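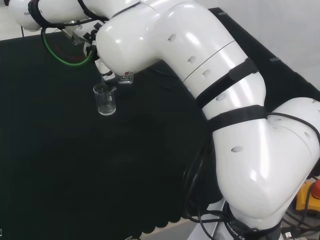
Ticket 2000 - Skurari gripper kit, eval unit
Status: open, waiting on vendor
Site: Jistwood, bench 4

Problem: fingers stop short on close command, then fault 200. Only on small glassware. Foam test block was fine all morning.

Tried so far
- power cycle, no change
- reseated the green cable at the wrist, no change
- re-ran homing. Worked once, then same fault
- straps on the arm checked, cables dont pull at the elbow
- force limit down a notch. Worse

Log shows 4000 entries since August, mostly the same timeout line. File attached.

Asked Brøndum support if the finger pads for glass are a seperate order. Quote only says "fingers, standard".

Need answer before the trial runs out, otherwise kit goes back and we look at the Asard one again.

Update 3:40 pm: got firmware link from Brøndum, installing now. Leave ticket open pls.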